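Teaching by joystick: what we saw at Hadaden

By Lorna Galang

Several readers wrote in June to ask whether the robot training program at Hadaden is as good as the people running it say. The short version is that I don't know, and after a long afternoon in their workshop in Hernonthorpe I am less sure than when I went in. The longer version follows.

The idea is simple enough. You want an arm to do a job, and writing out every motion for it would take forever, so a person does the job through the arm while the computer keeps a record. Do it enough times and the software, which they call Lirkumik, is supposed to pick up the pattern and carry on alone. At Hadaden the person sits at a desk with a hand controller and watches the table. There is a second way of doing it, where you take hold of the arm and push it through the motion with your own hands. They have mostly dropped that one. Operators' hands kept getting between the camera and the work, I was told, and people got tired.

The job they are teaching at the moment is moving plastic blocks around on a wooden board. The arm ends in a plain rod with nothing to grab with, so all it can do is push. An operator gets an instruction such as "put the green star next to the blue cube" and nudges things along until it looks right. Then comes another instruction, and another. A session runs until somebody needs a break.

I tried it. My first instruction was to bring a yellow block toward a corner, and I spent most of my turn shoving it in a slow circle. Pushing a block with a stick is harder than it sounds, and harder still when the stick is at the other end of a controller. If you press a little off center the block turns, and once it has turned you have to go all the way around and start from the other side. Round blocks are the worst. Stars catch on things. The regular operators are very good at this and made it look like nothing, which I think is part of my problem with it.

What the robot is being given, as far as I can tell, is the habits of a small number of skilled people. Hadaden has 5 operators on the project. I watched two of them. One goes around the outside of the board and comes at each block from behind, quite slowly. The other takes short taps and corrects as she goes. Both get there. I asked which style Lirkumik was learning and was told "both, it averages out." I would like to hear more about that. If one person passes a block on the left and another passes it on the right, the average goes straight into the block. They did say later that the software handles this better than older methods did, and that may well be so, but I wasn't shown it.

Then there is the number. The handout says the trained arm completes 86 percent of its instructions without help. I asked what counts as complete. A block has to end up close to where it was told to go, and a person watching decides whether it is close enough. The person is usually one of the operators. I asked what counts as help and got a less clear answer, something to do with blocks that get pushed off the board. Those tries are "reset" and I could not find out whether a reset is scored as a failure or left out. It makes a big difference, and it should be on the handout.

I also asked about changes. What if the board were darker, or the lights were off on one side, or the blocks were a bit heavier? They have tried new lighting and say it was fine. They have not tried a new board. They have not tried new shapes. I don't hold that against them, you have to start somewhere, but the handout talks about kitchens and warehouses, and that is a long way from a flat piece of wood with a few bright toys on it.

In fairness, some of what I saw was impressive. The arm, running alone, got itself stuck behind a cylinder, backed off, and came around the other side. I hadn't expected that. The operator next to me said it had picked that up from watching people recover from their own mistakes, and that they now leave the bad tries in the record on purpose. That seems to me the most sensible thing anyone said all day. Early on they had kept only the clean runs, and the arm went to pieces the moment anything slipped.

The cost is the other thing. By their own count it took roughly 3 weeks of paid operator time to get to the present result, and that is for one kind of task on one table. A cheap sorting machine would do the same work and would not need to be taught. Hadaden's reply is that the second task will be quicker than the first, and the one after that quicker again. Maybe. I have been hearing that about one system or another for a long time, and the second task has a way of being put off. Ocampo made much the same promise to members when it showed us its folding arm, and we are still waiting for the follow-up visit.

So my advice to the members who asked is to hold off signing the pilot agreement. Go and look for yourselves, the staff are friendly and will let you have a turn at the controller. Ask to see a full run with no cuts, and ask to pick the instructions yourself. Ask who does the scoring. If they'll swap the board for one of yours, better still – a scuffed one, if you have it.

The next open afternoon is 2nd July. I'm going back for it with my own list of instructions, starting with a few that mean breaking up a group of blocks that are already touching. I asked for one of those on my visit and we ran out of time.

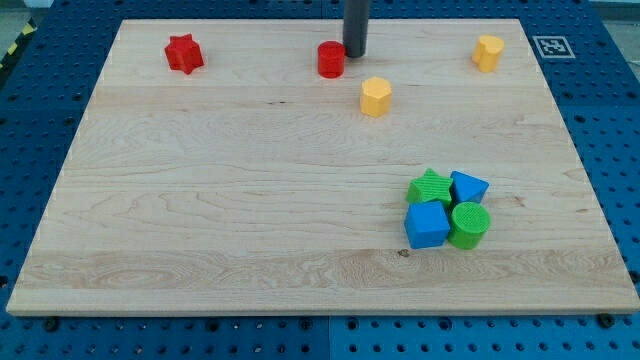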